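Asunto: Re: [prongate] Teclados, muñecas doloridas y qué hacer con las cajas

Hola a todos y a todas:

Perdonad que conteste con tanto retraso, que tenía el mensaje marcado con estrellita y se me fue quedando abajo, abajo, debajo de las facturas y de un encargo de Basley que me ha tenido secuestrada (2.000 segmentos de manual de lavadora industrial, con eso lo digo todo). Pero el tema me toca de cerca y no quería dejarlo pasar. Copio lo que se escribió para no perder el hilo:

El 10/2/23, en la lista se escribió:
> Buenas, compañeros. Llevo una temporada con molestias en la muñeca
> derecha y en el antebrazo, sobre todo al final de la tarde. Trabajo
> con el portátil encima de la mesa del comedor, sin nada más. El
> fisio me ha dicho que antes de gastarme el dinero en sesiones mire
> cómo tengo montado el puesto. ¿Qué teclado usáis los que traducís
> muchas horas? ¿Vale la pena uno mecánico o es un capricho? He visto
> un Cleketti de segunda mano por 50 euros, pero viene sin caja y no
> sé si fiarme. Y ya que estamos: ¿vosotros guardáis las cajas de los
> aparatos? En casa tengo un altillo lleno y me están pidiendo, con
> bastante razón, que lo vacíe.
> Gracias de antemano y perdón por la parrafada.

Lo primero, mucho ánimo con esa muñeca. Yo pasé por lo mismo hace unos años y tardé demasiado en hacer caso, así que me alegro de que tú hayas preguntado pronto. Vaya por delante que no soy médica ni nada parecido, y que si tienes hormigueo en los dedos por la noche, lo de la lista puede esperar y lo de la consulta no.

En cuanto al teclado, mi opinión es que el portátil a pelo en la mesa del comedor es lo peor de todo, y que cualquier teclado externo, hasta el más feo de la tienda, ya te va a suponer una mejora enorme, porque te permite subir la pantalla. Yo tengo el portátil encima de dos tomos de un diccionario enciclopédico que no abría desde la carrera (por fin sirven para algo, pobrecitos) y el cuello me lo agradeció en una semana. Las muñecas tardaron más. Ahí lo que me ayudó fue bajar la altura de los brazos, o sea, subir la silla y poner algo debajo de los pies. Las mesas de comedor suelen ser altas para escribir, y la mía lo era muchísimo.

¿Mecánico o no? Pues mira, a mí me gustan, no lo voy a negar. Tuve uno de membrana que iba bien y lo cambié por puro antojo después de probar el de una compañera de cabina. Se teclea con menos fuerza si eliges los interruptores suaves, y eso a las seis horas se nota. También hay que decir que son más altos, y un teclado alto sin reposamuñecas te puede dejar la mano doblada hacia arriba, que es justo lo que te conviene evitar. Así que si te decides, cuenta también con el reposamuñecas. El mío es una toalla de bidé enrollada y cosida, que se lava a 90 grados y sale como nueva, pero los hay comprados y muy monos. 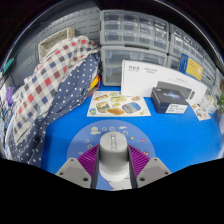

Otra cosa que a mí me cambió la vida fue mover el ratón. Tan simple como eso. Si el teclado lleva bloque numérico, el ratón te queda lejísimos y vas todo el día con el hombro abierto. Un teclado corto, sin los números, te deja la mano bastante más centrada. Claro que si haces facturas o tablas de cifras echarás de menos los números, y entonces lo que puedes hacer es comprarte el bloque aparte y ponerlo a la izquierda, como hace media lista de contabilidad. Yo lo intenté y me duró dos días, soy un desastre con la mano izquierda, pero conozco a gente encantada.

Y luego están los atajos. De esto hablamos hace tiempo a propósito de Wako y no sé si estabas ya en la lista: casi todo lo que hacemos con el ratón dentro del programa se puede hacer sin levantar las manos. Confirmar el segmento, pasar al siguiente, copiar el original, insertar el término del glosario. Da mucha pereza aprendérselos, yo me puse una notita pegada en el borde de la pantalla con 6 atajos y no la cambié por otra hasta que me los supe. La notita sigue ahí, amarillenta, por cariño.

Sobre el de segunda mano: yo me fiaría, siempre que puedas probarlo antes. Llévate el portátil si hace falta, abre un documento en blanco y pulsa todas las teclas, también las raras, las de función y la eñe (¡sobre todo mira que tenga eñe!, que hay mucho teclado inglés suelto por ahí y luego vienen los disgustos). Fíjate en que ninguna escriba doble. Que venga sin caja no me parece grave en un teclado, la verdad. Me preocuparía más que no trajera el cable o el receptor, que son cosas pequeñas que se pierden en los cajones y que luego no hay manera de encontrar por separado.

Y con esto llego a lo de las cajas, que veo que es lo que de verdad os interesa a todos, porque anda que no han caído respuestas en privado. Yo era de las de guardarlo todo. Todo. La caja, el plástico de burbujas, los alambritos de los cables, las instrucciones en veintitantos idiomas (deformación profesional, me gusta comparar las versiones). En junio nos entró una gotera en el trastero y tuve que sacarlo todo al salón, y allí, sentada en el suelo entre cartones, decidí unas normas que más o menos cumplo.

Mientras dura la garantía, la caja se queda. Pasada la garantía, solo guardo las de los aparatos que pienso revender o que tendría que transportar en una mudanza, y ahí entran el monitor y poco más. Las cajas buenas, de cartón duro, se reciclan como archivadores o para meter los cables, y las que son bonitas las dejo a la vista, que también hay que darse una alegría.

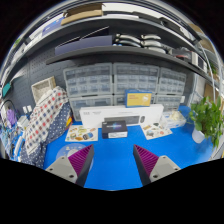
La caja blanca alargada y, justo delante, la negra pequeña, sobre el tapete azul.

Un consejo práctico que me dieron en la propia lista: recortar la etiqueta con el número de serie antes de tirar el cartón y grapársela a la factura. Con eso y una foto de la factura (que el papel térmico se borra, ya lo sabéis, y siempre se borra el que necesitas) tienes lo importante en un sobre y no en un altillo. Eso sí, preguntad en la tienda, porque para las devoluciones de los primeros días suelen querer el embalaje entero.

Me estoy alargando, como siempre. Te resumo lo que haría yo en tu lugar: esta misma tarde, unos libros debajo del portátil y un teclado prestado de quien sea. Pruebas una semana y ves si la molestia afloja. Y después, ya con calma, te vas a mirar el Cleketti. Levántate cada rato, aunque sea a regar una planta. Yo me pongo el temporizador de la cocina, que suena fatal y no hay quien lo ignore, y mis plantas nunca han estado mejor atendidas.

Si alguien de la lista ha probado los ratones verticales, que lo cuente, por favor, que estoy tentada y me da miedo gastarme el dinero en algo que acabe también en el trastero. Y si a alguien le sobra un atril para leer en papel, yo lo recojo encantada y pago el café.

Un abrazo grande y a cuidarse esas manos, que comemos de ellas.

P. D.: Los que pedisteis la plantilla de presupuesto en hoja de cálculo, la tengo a medias. Me falta arreglar la celda del IVA, que me suma cuando debería restar la retención. En cuanto entregue lo de Basley la subo a la carpeta de la lista.

--
Lista Prongate, traducción y oficios de escritorio
Para daros de baja, enviad un mensaje vacío con la palabra BAJA en el asunto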